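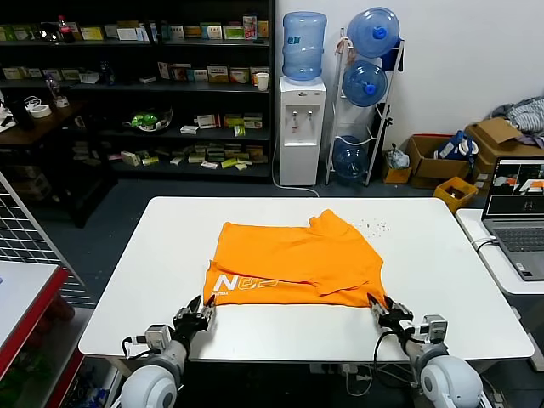 Opinion > Workshop Floor > Automation

By Shiela Dagdag, August

Last updated Tuesday

I've read the Dolan handling guide twice now, all 18 pages, and it's got plenty to say about guarding and e-stops (good!) and not one line on housekeeping. Bit of a worry, I reckon.

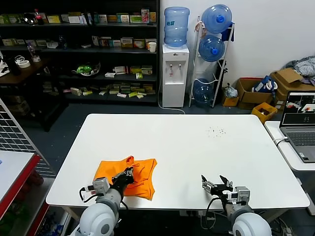

My rule at Skerden would be dead simple: wipe down before every run and write it in the log. Folding a shirt is fiddly enough without grit in the mix, and there are dark crumbs on that white tabletop, well within reach of the open gripper. Cables deserve a clause too. I'd want every loop at the wrist checked against the arm's full travel, and the check signed by whoever did it.

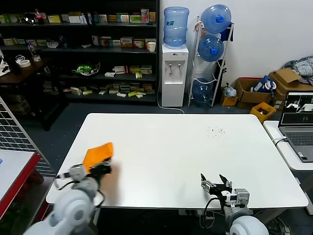 Left gripper holding the orange cloth, right one open.

People tell me a 600 word checklist slows everyone down. Maybe! But Trivier logged 786 folds last month and couldn't say which ones started on a clean table, so what's the number worth? Give me the boring checklist, and put the cloth and spray on it as item one.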